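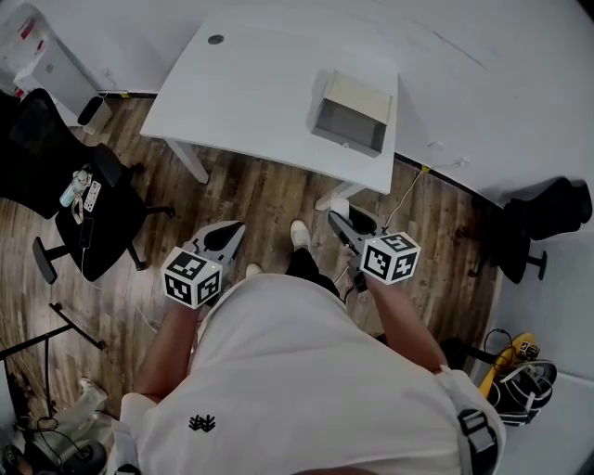 Session 3 notes. Setting Up and Keeping a Small Workroom, Kurngate evening programme. Tutor: Areti Karras. Monday group, but the Letura group can use these as well if they ignore the bit about the car park.

Last time we did light and where to put the desk. Several of you have since moved your desks and written to tell me it made no difference. Noted. Leave them there for another week.

## 1. Surfaces, official and otherwise

A workroom has one official surface, the desk, and a number of unofficial ones that do most of the work. For these notes a *surface* is anything flat enough that an object put down on it stays put. By this definition the commonest surface in a small office is the seat of the spare chair.

The spare chair is bought for visitors. Look at the seat of the black mesh one: a clear plastic bottle, a white thing that might be a remote, and a smartphone with its charging cable. Anyone calling in would have to hold all that on their lap or stand. A few feet away is a white desk, with a good deal of bare top.

I used to blame laziness for this. I now think it is height. A chair seat is where your hand arrives when your mind is on something else, and a desk asks for a small decision. Baptiste Renaud disagreed with me at some length in the last session and said people simply keep the desk clear because they are afraid of it. Both views are acceptable in the written work.

The top of a low cabinet comes second after the chair. Things go up there "for now". In my own flat there is a parcel for a neighbour who has moved.

**Terms to know**

- *Landing place*: where an object is put down on arrival
- *Home*: where it is supposed to live
- *Drift*: the distance between the two, after a week

Drift is measured in steps. I will accept paces from those with long legs.

## 2. The desk itself

Curved front edges are kinder to the forearms and harder to clamp things to. If you own a clamp lamp, find this out before you buy the desk. Mine is clamped to a bookcase and lights the bookcase very well.

The round hole near the back of many desks is a grommet, for cables. In Margaritis's survey of office furniture (handout 2, the photocopied one, sorry about page 11) it is called "the most widely supplied and least used fitting in the modern workplace". Students in past years have reported finding pens in theirs, or underneath it.

To use a grommet properly:

1. Decide which cables live on the desk all the time. A phone charger almost never counts.
2. Pull everything out and untangle it on the floor. Do this before supper.
3. Feed the plug end down, unless the plug is bigger than the hole, in which case feed the other end up.
4. Leave slack. If the lamp falls over when you open the window, you did not leave slack.

## 3. Open boxes

An open box on a desk is a curious object. A shut box is storage and an open box is an invitation, and whatever is nearest will accept. Thanasis Tsakiris brought in a translucent one from home and asked the group to guess what it was for. We had buttons, batteries, tea. It was for his passport. It contained buttons, batteries and tea.

Translucent boxes deserve a word. They are sold on the promise that you will see what is inside. What you see is a grey shape. Label the short end, which will face you on a shelf, and avoid the word "misc".

## 4. The floor

The floor is the largest surface in the room and most of us treat it as an overflow. Three kinds of thing collect down there:

**Leaning things.** Boards, picture frames, the side panel of a wardrobe. They lean because they have no home and are too big to ignore. Give a leaning thing 15 days, then hang it or get rid of it.

**Coiled things.** A coil of cable sitting on top of an appliance looks tidy, and in a way it is. Check that the coil belongs to that appliance. In April I asked everyone to do this and Eirini Balaskas found she had been storing the lead of a printer she gave to her brother.

**Bags.** A bag on the floor is either packed, half unpacked or empty, and you can't tell which without going over to it. Hooks help. Straps across a walkway do not.

Then there is the cable that runs from the wall to the desk along open floor. Everyone has one. Everyone steps over it with great skill until the day somebody carries in a tray. The choices are to move the desk to the socket, to run the cable along the skirting, or to cover it with a strip. A rug is not on the list. Myrto Sarantis has asked twice about rugs.

## 5. The bin

Small bins are best beside something solid, such as a cabinet, where they can't be kicked. They also need to be within reach of where rubbish is made. If the cabinet is across the room from the desk you will have to choose, and you will choose wrongly at first. Watch where the screwed-up paper lands and go by that.

## Exercise for next time

Draw your workroom from above, on squared paper if you have it. I don't mind about scale. Mark:

- every surface holding something, including chairs
- each cable, with an arrow to the thing it feeds
- anything leaning
- the bin

Then sit where you normally work and reach for your phone, your drink and your glasses without getting up. Mark each one R (reached) or W (had to walk). Please do this before tidying. I can always tell.

Reading: Bruvard, *The Useful Room*, up to page 115. Skip the chapter on baskets unless you are already fond of baskets.

Car park: the barrier is still stuck open on the left-hand side. Use the left-hand side.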